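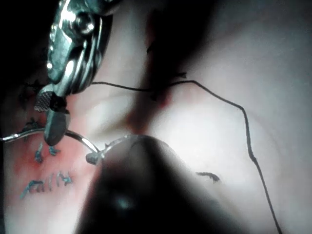
Lists > Teleop > Archive > Needle driving by hand controller

Hi all,

Fraser Carnegie wrote:
> How many suturing demos did you need before the policy
> stopped dropping the needle? We've got 34 and it's hopeless.

More than that, I'm afraid! We trained on about 2,320 short clips, all driven from the Birel handsets, and regrasping the curved needle is still what catches it out. My advice — go slower than feels natural, and keep the failed grabs in if you recover from them. I bin anything where I've got the thread in a muddle. Four of us take turns, so the styles do vary a bit.

Happy to share our settings if you're on the Kekier arms too.

Cheers,
Jo

Recent threads
Heinonen pedals sticking
Wrist camera lag
Jalard meet-up, October

Contact the list owner | Back to top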